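31/05/2021

# Household machines and the matter of clearing the table

The question put to this institute most often by housing providers is whether a machine can yet be trusted with ordinary chores. It is usually asked with a budget attached. Our answer, for the present, is that it should be asked one chore at a time, and that the chores which appear simplest to a person deserve the closest attention.

In August of last year the Detero housing trust invited us to advise on a proposal to place robotic arms in the shared kitchens of its supported flats at Findby. The supplier, Trirkeck, had presented figures from 1174 attempts at picking up and setting down common tableware, all carried out in simulation. Of these, 181 were recorded as failures. The trust's board took this as encouraging, and it was not unreasonable to do so. A few years earlier such a result would have been hard to obtain at any price.

We advised against the purchase all the same. A resident who uses a kitchen three times a day does not experience an average. She experiences the cup that was dropped and the meal that was late. If a member of staff must stand by in case of failure, the hours promised to the trust are not saved, and the work that remains is duller than the work it replaced.

There is also the matter of what is being counted. An attempt, in the supplier's terms, began with the arm already above the table and ended when the object was released. It did not include finding the object among others, deciding whether it was finished with, or knowing that bread is pressed out of shape by a grip that would do a bowl no harm. People who clear tables for a living make these judgements without remark, and for that reason they seldom appear in a specification. Sandra Bainbridge, who managed catering at Findby for many years, was asked by the board to write down the steps involved in clearing one place setting. Her list came to 53 entries. Several of the engineers present had expected fewer than ten.

It would be wrong to conclude that simulation is of little use. A simulated kitchen can be reset at once, breaks no crockery and puts no resident at risk. It allows a firm to try a movement 500 times before lunch and to alter the height of a table with a single instruction. Much of the progress of recent years rests upon it, and we would be concerned by any supplier that did without it. Our objection is to treating its results as a forecast. Surfaces in real homes are sticky. Handles are greasy, mats slide and cutlery is left in places that no designer would think to put it. Until trials are held in occupied kitchens, over months, the buyer is being asked to accept a risk that the seller has not measured.

The shop floor offers a fairer prospect. At the Barrios packing works, which we visited in connection with the same inquiry, arms of a similar kind lift identical cartons from a fixed point and place them on a fixed pallet. They do so well. The lesson we draw is that the building was arranged to suit the machine, at some expense, and that the staff were consulted on the arrangement. Few tenants would wish their homes to be treated in this way, and no landlord should ask it of them.

We therefore recommend that public bodies decline, for now, to buy general household robots for residential settings. They should continue to fund trials, provided that three conditions are met. Failures should be reported by kind as well as by number. The time spent by staff in watching and correcting the machine should be published beside the time saved. Residents should be able to withdraw from a trial without losing any part of the service they had before it began.

The Detero board has accepted the first two conditions and is considering the third.

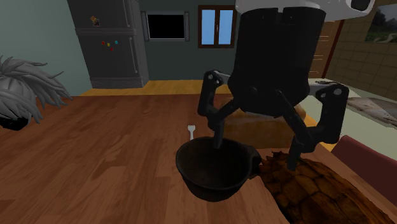
*A gripper at a dark bowl on the dining table of a simulated kitchen, with a fork and a loaf close by.*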